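The ferry to Usent was late again so I sat in the canteen with my bag on my knees. 55 minutes, the board said. Then 80. Then the board went blank and a woman behind me laughed.

I had the letter in my coat. Hadn't opened it. My sister's handwriting, the Lirkeck stamp, and something hard in the corner that could of been a key.
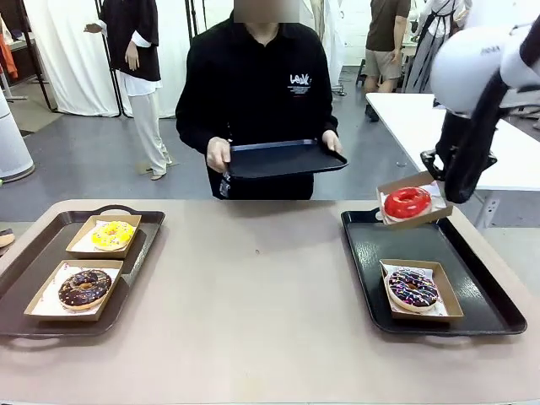

Opened it with a butter knife. It was a key. No note, just the number 882 on a paper tag.

Eleven years since we'd spoken. A fight over Mom's house - over who'd sell it, who'd sit with her. She sat with her. I sent money, 200 a month, and thought that was the same thing. 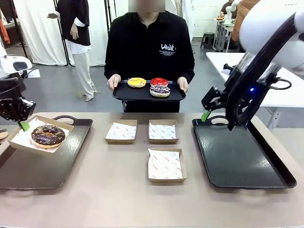 *Three donuts on the tray, sprinkles on two.*

882 was the locker at the Darneo pool, where we hid candy from each other. Pool's been shut forever. Or I thought it was. I went up to the window and asked the man for the other boat, the one going back. He said Sunday service, lady, you get what comes.
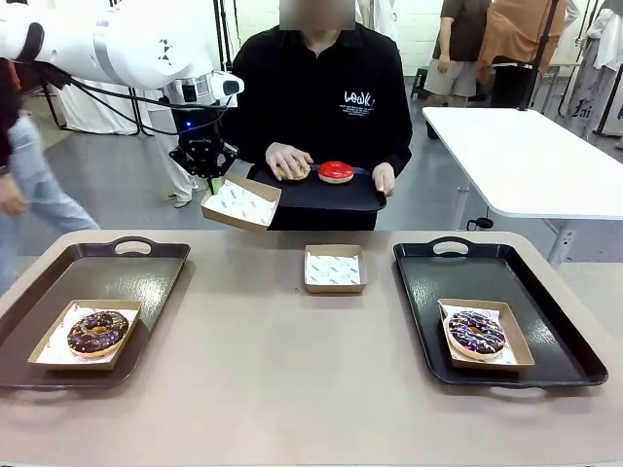

What came was the Darneo boat. Ten past four, half empty, rain going sideways. I bought something for the trip, since I couldn't turn up with nothing. It came in an open box, brown, the white paper inside printed with little red shapes, and I held it flat in my lap teh whole way over like it was asleep.

She was on the dock. Gray hair now. Same awful boots.

"You took your time," she said, and looked in the box.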